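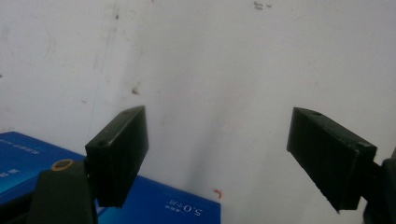
Forums > Workshop Automation > Learning systems
Thread: How many grasp demos before it's worth training?

tinshed_ox
We're collecting with hand-held grippers for the Stonby job. Boss read something and now wants 425 demos per object. I think we'd learn more from 50 decent ones. Has anybody got past the sales talk on this?

hopkin_dropout
50 of what, though? If they're all the same pickup from the same spot you've got one demo and 49 photocopies. We did that in February and the policy was useless once the table moved.

Ruba Geagea
Disagree with both of you. The number matters less than who's holding the gripper. Two of our people have completely different habits and you can see it in the data straight away.

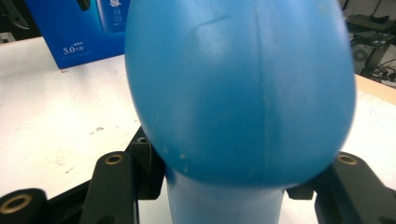

My rule is to go for the narrow part on anything with a round body. Fingers on a big smooth curve will slide, and then you're teaching it to slide. Leave the other stuff on the table too. A tidy bench is a fake bench.

tinshed_ox
Fine, but I've heard "clutter makes it robust" for years and never seen a number behind it. Has anyone run it both ways?

brumov_bits
Sort of. 21 objects, half collected on a cleared table, half not. Cleared did better in our own tests, which were also on a cleared table, so make of that what you will.

hopkin_dropout
So it proves nothing.

brumov_bits
It proves we had a clean table, yes.

Ruba Geagea
Test it in the mess, then. And please log the bad grabs. Everyone deletes them and then wonders why the thing can't recover.

tinshed_ox
Not sold on keeping bad grabs. I'll do some 50 on one object, both ways, and post the results before anybody gets their 425.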